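Flokach Community Help > Leisure and Meeting > Games

How to begin a card evening when every guest knows other rules?

Posted by tealamp on Wednesday, November 9, 2022

I would like to begin a card evening in my building in Jullen, once every two weeks, and I have a difficulty with the rules. The people who want to come are from several countries, and each of them learned the games at home. 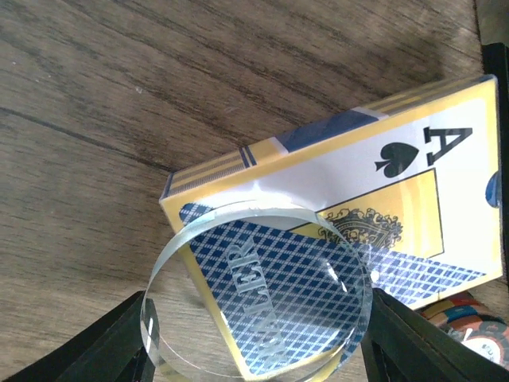
My neighbour says that I must choose one game, print the rules and permit no discussion, otherwise we will talk about rules until ten o'clock and play until five past ten. I understand her, but I am afraid that such an evening will feel like a school.

Let me explain the situation more exactly. We tried it in May with a game which half of the table called by one name and the other half by another name. In the first round we discovered that some people must follow the suit and others may play what they like. Then there was a disagreement about the ace, whether it is high or low. It was polite, but two guests became silent and did not come to the next meeting.

The game which I know best is Tô, from my grandmother's village. It is played by 4 persons in pairs, with an ordinary pack, and the pair which first reaches 186 points wins. I find it a beautiful game, but the counting is difficult for beginners, and I do not wish to push my own game on everybody. Last time we had one table only. Now there may be six or seven people, so for Tô somebody would have to sit and watch.

What I would like to know:

Is it better to play one game for the whole season, or a new one every evening?

How do you decide which house rules are valid, without offending a person?

What do you do with five, six or seven guests?

We have the common room on the ground floor from seven until half past nine. There is no money involved and I wish to keep it like this. I thank you in advance for your answers.

3 replies

copperbeech

Good evening. I have organised a similar group for several winters, therefore I can tell you what functioned for us and what did not.

I would not choose one game for the whole season. We made it so that each evening has a host, and the host's rules are valid until we go home. If the host says that the ace is low, then it is low, and at the next meeting it may be high again. People accept this much more easily than a printed sheet, because their turn to be host will come also. The host explains the game in ten minutes and then we play one open round, with all the cards face up on the table. In the open round all questions are allowed. After it, questions are still allowed but nobody may change a rule before the evening is finished.

For the number of guests, please look for games where the group size is not fixed. Rummy is good with five or six persons, and Crazy Eights too, though with seven I would put two packs together. Hearts can be played by five if you remove two low cards, so that everybody receives the same number. With seven guests you can also make two tables, one of four and one of three, and exchange places after forty minutes. I would never let a person sit and watch for a whole game. They are bored, and they are too polite to say it.

About Tô: do not be so modest! You are the first host, so play it on a day when only four come, or make it at one table while the others play something easier. But I would play it to a lower number. 186 points is a long way for a beginner who is losing. Half of it would be enough, and you can always continue if both pairs wish.

One more small matter. Write the score on a large paper which everybody can see. In our group one person kept it in a small notebook, and once a pair was told they had 179 points when they believed they had won already. It took us the rest of the evening to find the mistake.

ferrygate

In our house we stopped with cards and bought an old Atari from a second-hand shop. No discussions about rules, the machine decides. But then only two can play and the others eat the biscuits, so maybe it is not for you.

smallorchard

I agree with most of what copperbeech has written, but I would be careful with the host system at the beginning. Some people are shy to explain a game in a foreign language in front of seven others. I was such a person. It helped me very much that I could be host together with someone else, she spoke and I showed with the cards. So please ask who would like to be host and do not go by a list.

Also, 30 minutes at the start without any game is useful, when people only drink tea and come in late from work. If you begin at seven exactly, you will explain the rules three times.

For the two guests who became silent, I would simply knock at their door and ask which game they play at home.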